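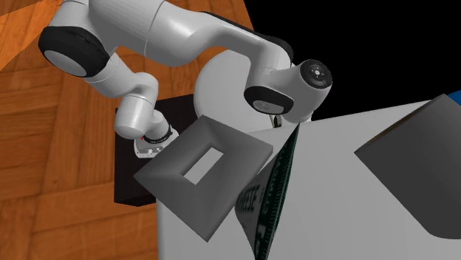

About Barros

Barros is a night school for people who buy things. We teach adults to read the documents that come with a purchase: warranties, phone plans, gym contracts, strata minutes, the energy bill with the graph on the back. We've been at it long enough to have doubts about most of what gets called consumer education, including a fair bit of our own early work.

How it started

Azadeh Moradi opened the first class after a long argument with a furniture shop over an "extended care package" she had paid for and could not use. She read the terms properly one evening and found that the package covered almost nothing the law didn't already give her for free. She wanted to know how many of her neighbours had bought the same thing. Plenty had.

The first course ran at 7 pm in a borrowed room above the shops and was meant to last one term. We handed out photocopies and highlighters. Some people came for their own bills and left once those were sorted, and we still think that's a perfectly good reason to enrol.

What we teach

Our main course is called Gistix. It runs for one term, one evening a week, and you bring your own paperwork. You learn where exclusions tend to hide, how to tell a fee from a charge (often you can't, and we'll show you why), and how to write a short complaint that gets answered. There is homework. It's mostly reading.

Vullura is the shorter course, for people about to sign a lease or take out a car loan. It was called a "masterclass" for one year. We dropped the word.

We don't teach investing, and we won't tell you which insurer to use. Every few months somebody offers to sponsor a session on choosing the right product, and the right product is usually theirs. We say no.

Does it work?

We're wary of this question, and we think you should be wary of anybody in our line who answers it quickly. So far 2,168 people have enrolled in Gistix and 1,726 have finished it. Finishing a course proves that you finished a course. We sent a survey to 500 past students and 229 wrote back, most of them pleased. People who are pleased tend to write back. We don't put a satisfaction percentage on our brochures, and when a consultant suggested we should, we asked what the silent ones thought. He had no answer either.

What we can say is that students leave with letters they've written themselves, and that a good number come back with another bill.

Who pays for it

Student fees cover most of our costs. The rest comes from Ziruleck, our small publishing arm, which sells plain workbooks to libraries and community centres. We take no commission and we don't sell our mailing list. You've probably read that second promise on other websites, so ask us for the privacy policy. It fits on one page, and we'll go through it with you line by line if you like.

Joining a class

The next intake is in September. You can sit in on one evening before you pay. If you enrol and change your mind before the third class, we refund the full fee. The terms are printed on the back of the enrolment form, in the same size type as the front. Please read them before you sign.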